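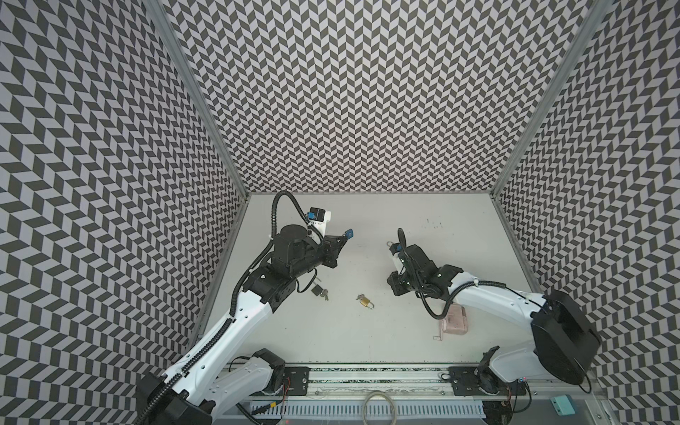 Chapter 5
Choosing a Two-Arm Bench Kit

5 min read

Search this book Enter keyword Go

Schools and small workshops that wish to teach robotics seldom build their equipment from nothing. They buy a kit. This chapter examines one such product, the Kingi bench kit, which is sold with two arms, a mounting rail and a printed course guide. The supplier, Flarkasov, also offers a repair service by mail from its office in Istdale.

A kit should be judged by the work it is expected to do. Moving a block from one side of a table to the other places few demands on an arm. Bringing a key to a padlock places many. One gripper must hold the lock steady while the other presents the key at the correct height and angle, and a small error in either arm will spoil the approach. Tasks of this kind are therefore used throughout the chapter as the standard of comparison.

The review draws on a course held at the technical college in Mukville, where the kit was in use for 60 class hours. Three matters received attention: the grip of the two-fingered hands on small metal parts, the routing of cables along the arms, and the time needed to return the arms to working order after a fault. The college paid 800 dollars for its service plan, which covered both arms until the end of December. Motors were included. Gripper fingers were not, and the contract listed them as wearing parts.

Section 5.1 sets out the terms used in supplier quotations. Section 5.2 compares the cost of purchase with the cost of upkeep. Readers who already own a kit may proceed directly to Section 5.3, which deals with cable wear and the replacement of gripper fingers.

Before reading further, students should obtain a current quotation for any two-arm kit and keep it at hand. The exercises at the end of Section 5.2 refer to it by line.

5.1 Terms Used in Quotations

A quotation normally separates the arms from the parts that support them. The rail, the power supply and the cable tray may each appear on a line of their own, and a low price for the arms alone should be read with this in mind.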